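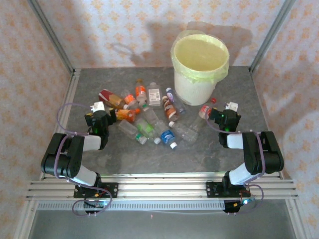 Cunholm 200 Vertical Baler

Categories: Balers and Compactors > Light Duty > Bottles and Film

The Cunholm 200 is a single-chamber vertical baler for empty plastic drink bottles, stretch film and thin cardboard. It is meant for sites that produce too much material for sacks and too little for a mill-size machine. The press is hand-loaded through the front door and runs on a standard single-phase supply.

Chamber and press

The chamber is welded steel with a replaceable floor plate. Chamber width is 700 mm. The platen is driven by one center-mounted cylinder with a rated force of 3000 kgf. Retaining claws on both side walls hold the material down between strokes. The claws are bolted on and can be changed without removing the platen.

Bale weight depends on the material. Film bales normally come out at almost 50 kg. Bottle bales are lighter, and the result varies a good deal with wall thickness and with how many caps are left on.

Loading bottles

A capped bottle traps air and springs back when the platen lifts. The baler will accept capped bottles, but cycle count goes up and the bale may bulge at the straps. For best density, remove caps or order the Sutar piercing plate, which fits under the platen with four bolts. Drain liquids before loading. The drip tray holds residue only and must not be used as a sump.

Do not load glass, aerosols, or containers that have held solvents or fuel.

Tying off

Strap channels are cut into the platen and floor plate at three positions. Use woven polyester strap. Plastic packing strap is not suitable. Thread the straps before the first load, and tie with the platen down and the motor stopped. The bale is tipped onto a pallet by the ejector chains. 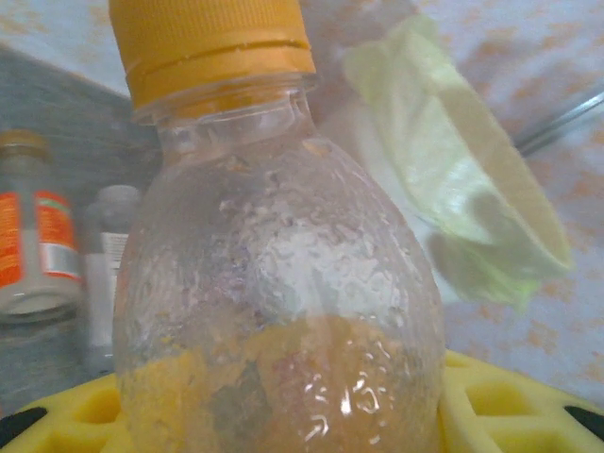

Bhavana Suvarna: The piercing plate made more difference on water bottles than on the heavier juice ones. We still take the caps off the juice bottles. My only complaint is that the drip tray slides out from the left, and our machine stands with that side to the wall.

Right-hand tray outlet is available on new orders and must be specified at time of purchase. It cannot be retrofitted.

Options and spares

Sutar piercing plate
Triệu strap cart, two-reel
Retaining claw set, left and right
Floor plate, standard or perforated
Hydraulic seal kit

The machine ships upright and bolted to a pallet. Hydraulic oil is not included.

Lendenstead Equipment | Contact Sales | Parts Desk | © 2023 Lendenstead Equipment. All rights reserved. | Back to top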